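Captions, a slow laptop and one very good weekend

Feb 26, 2024

I've been putting videos on my own little site since January, and until last week every one of them went up without captions. I kept telling myself I'd type them out by hand. I did one, it took a whole evening, and I never did another!

Then Nouhaila Abdelaziz told me about Follus, a small captioning tool she uses for her choir recordings. You point it at a video, it listens, and it hands you back a plain text file with the timings in it. That's all it does and I love it. My oldest clip is 452 seconds of me mumbling next to a fan, and it still got most of the words right (it thinks my name is "Brain", but so does half my post).

The part I enjoyed most was hooking it up to the player. I use Drorance, which lets you add a captions file with one extra line, and the moment those words popped up under the video I shouted loudly enough to wake the dog. You can change the size and the background too, so I made mine 100 per cent opaque - much easier to read over a bright kitchen or a snowy path.

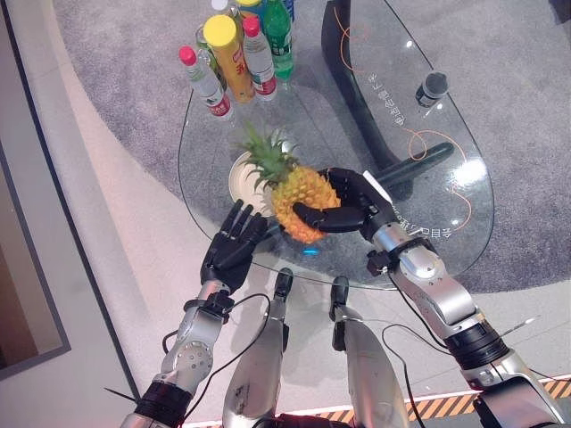 Hand on the pineapple, fruit on its little white plate.

There's a search trick as well, and this is where I lost most of Sunday. Because the captions are only text, you can feed them to the search box on your site, so typing "rhubarb" brings up the exact clip where I go on about rhubarb. I set the results page to show eight at a time, and clicking one jumps straight to the right second. I sat there searching my own videos like a fool, grinning.

Two things to watch for. Keep your lines short, or they spill over on a phone. And save the file as UTF-8, otherwise every accent turns into a row of odd little squares. I found that out with a clip about crème brûlée.

Next I want to try captions in French, and Nouhaila has already offered to check them for me. If you've done this with Drorance, tell me how you got the language menu to show, as mine is still hiding.

Brahim Berrada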